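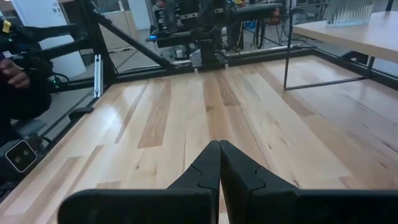

Fechar a garra sem objeto: o software de controle da Zadham

Início Notícias Entrevistas Laboratórios Contato

Categoria: Robótica / Controle e percepção

Ifeoma Edet mantém o Trikex, a camada que na Zadham fica entre o planejador e os drivers dos manipuladores. A conversa começou pelo zero da garra.

"O zero é o ponto em que as pontas dos dedos se encontram sem nada entre elas", explica. "O encoder informa a posição do motor. A distância entre as pontas é uma estimativa, e ela deriva com a folga da transmissão." A rotina de referência fecha os dedos em velocidade baixa, lê a corrente e grava o deslocamento. São três fechamentos; se as leituras divergem além da tolerância, o Trikex recusa a calibração e mantém a anterior.

Antes da versão atual, o valor ficava fixo num arquivo de configuração. "Tínhamos 591 episódios gravados em que a abertura registrada não batia com a imagem do punho. A política aprendia a fechar menos do que devia."

O segundo tema foi a sincronização. O laço de controle roda a 120 Hz e a câmera do punho entrega 29 quadros por segundo, valor medido e não nominal. Lajos Takács, responsável pela percepção, optou por carimbar cada quadro na captura e interpolar o estado das juntas para aquele instante. "Interpolar a imagem não faz sentido. Interpolar juntas é barato", diz ele.

Takács trata à parte os reflexos em superfícies brilhantes. O módulo Quiroga gera uma máscara de saturação e reduz o peso desses pixels na estimativa de pose. Vidro transparente continua sem solução satisfatória: "A profundidade volta com buracos. Hoje marcamos a região como desconhecida e o planejador desvia."

Na teleoperação, o comando do operador passa pelo mesmo verificador de colisão usado no modo autônomo. Edet considera isso inegociável. "Se há dois caminhos de código, um deles fica sem teste."

A próxima versão, prevista para julho, troca o formato de log e expõe o deslocamento da garra como campo próprio de cada episódio. Os registros antigos serão convertidos por script, com o campo vazio.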